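3. Layout of the cold-drinks station

3.1 Background

Work on kitchen ergonomics has mostly dealt with fixed elements: worktop height, the distance between sink and hob, the depth of wall cupboards. The small movable things that cover a worktop during a task have had less attention, although they decide how much of the surface is free at any moment. Jakubowski's household survey, on which the present coding scheme is based, recorded them only as "clutter" and did not separate items in use from items at rest. The Sudley scheme did separate them, but it was drawn up for baking, where most containers stay in one place from start to finish.

Cold drinks with cut fruit pose a different problem. The task is short, and it brings together goods that do not sit well side by side: ice, which melts and wets whatever is near it; citrus fruit, which rolls when whole and drips when cut; a blade; and a set of light cups that are easily knocked over. The person laying out the table must decide which of these may be neighbours. We treat that decision as the unit of analysis.

3.2 Zones

Each layout was divided into zones by function, not by distance from the edge. Five zones were used in coding: ice, cups, cutting, whole fruit, and serving. An item was assigned to the zone of the nearest item with which it shares a step in the task. A scoop propped in a bowl of ice therefore belongs to ice, and a knife lying on a board belongs to cutting. Items with no step in common with any neighbour were coded as unassigned. Folded cloths were always coded as unassigned, as they may be wanted in every zone.

Two coders, Cyprian Kubiak and Teresa Wróbel, worked separately from still photographs. Where they disagreed, the item was discussed and a single code was entered. Most disagreements concerned bowls. An empty bowl beside a cutting board may be meant for peel, for slices or for nothing at all, and a photograph seldom settles the matter. We kept the cautious rule that a bowl is given a function only when its contents are visible.

The full set holds 311 layouts. Of these, 200 were coded for zones and neighbours, and the remainder were kept back for the test of the scheme reported in Section 5. The table covering was brown paper in the layout discussed below. Coverings were recorded in a separate field and do not enter into the zone codes.

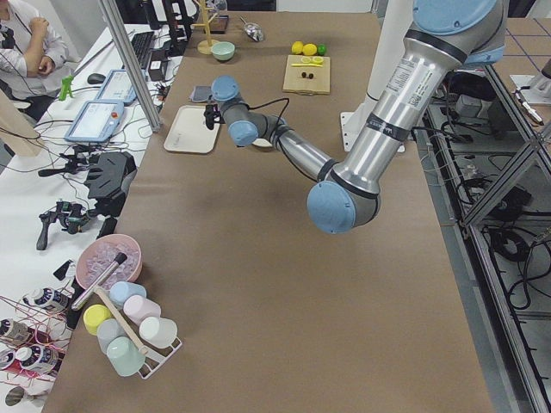

Reading time for this section: 7 minutes

Figure 1. Cold-drinks layout with ice and cups at the front left corner of the table, and the cutting board and whole citrus fruit on the far side.

3.3 Separation of ice and cutting

The layout in Figure 1 is a clear case of what we call a split arrangement. The pink bowl of ice cubes is in the front left corner, and the cutting board is on the far side of the table. The ice scoop rests diagonally across the bowl, so its black end can be grasped without touching the ice. The cup rack stands directly next to the bowl. Ice and cups share a step, the filling of a cup, and the short distance between them is consistent with that step being treated as the most frequent one.

The board holds halved lemon pieces with a thin yellow knife lying across it. Two whole lemons and a lime are placed behind the board. This position has a practical merit: the board itself lies between the round fruit and the front of the table. In the coding it was entered as "whole fruit, sheltered", as opposed to "whole fruit, open", which was used where nothing stood between the fruit and the front edge. The two small dark brown items near the front edge of the board could not be identified by either coder and were left without a name in the record.

A second scoop, of shiny metal, lies to the right of a mint green bowl in the far row. It raised the question of whether one table may have two ice zones. We decided that it may not, unless ice is visible in both. The metal scoop was therefore coded as unassigned, and so was the bowl, under the rule given in Section 3.2.

3.4 Storage forms for cups

Cups were stored in one of three ways across the coded set: loose on the surface, stacked, or held in a rack or on a stand. Loose cups take up the most room and are the quickest to pick up. Stacked cups take the least room, but plastic cups of similar size may stick together, and the second hand is then needed. A wire rack is a compromise. In Figure 1 the rack is white and holds six plastic cups in different pale colours, with a light wooden handle running diagonally through it. The handle was recorded as a foreign item, as it appears to take space meant for cups. Colour was recorded for all cups but was not used in the analysis.

The wooden mug tree near the back left belongs to the same family of storage objects. Its round base occupies a small area of the table, and its capacity lies in height. The scheme counts a mug tree as part of the cup zone only where it is next to the other cups. In the present case it is well away from them, behind the mint green bowl, and was coded as unassigned.

3.5 Serving

The serving zone proved the hardest to define. A tray was taken as its centre wherever one was present. The white rectangular tray in Figure 1 meets this condition, and the folded grey cloth lies close to it. A small round white plate is also present. Plates were accepted as serving items whatever their distance from the tray, a rule taken over from Sudley without change. Kubiak would have preferred a distance limit, and the effect of adding one is examined in Section 5.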